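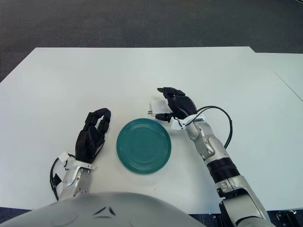 The teal plate between the two hands of the robot at the Dikwood student workshop.

Two hands, one plate

The plate task looks easy on paper. A plate lies flat on a table. The robot must pick it up, pass it from one hand to the other and set it down again without a knock. Students on the Dikwood automation course have given most of a term to it, and they are still arguing over the first step.

A flat plate offers very little to hold. The rim stands only slightly clear of the table, and a fingertip that arrives too low jams against the surface. One that arrives too high slides over the glaze. The team's present method is to press on one side with the left hand and bring the right thumb in under the raised edge. The approach angle that works best so far is 38 degrees. Steeper than that, the knuckles touch down before the thumb does.

The control software, Manole, was written by an earlier year group and has been patched by each one after it. It treats the arms as separate machines that share a clock. That was adequate for stacking blocks. With a rigid object held at both sides, a small error in one wrist becomes a load on the other, and the fingers give way first. This year's students have added a shared limit on force, which stops both arms when either reaches it.

Testing is done in blocks of 20 attempts, with the plate moved by hand between each. The target is 1,000 logged attempts before the Prolumik student contest in November. Dropped plates count as attempts. Stopped runs do not, a rule that has been disputed since the second week.

The contest adds a further difficulty. Teams are not told which plate they will be given. Ribbed ware is kinder to the fingers than smooth, and a rival entry, Tilleo, is said to have trained on smooth plates only. The Dikwood students plan to change over after half term. Until then the work is on the thumb, and on a delay of 2 milliseconds between the wrists that has yet to be traced.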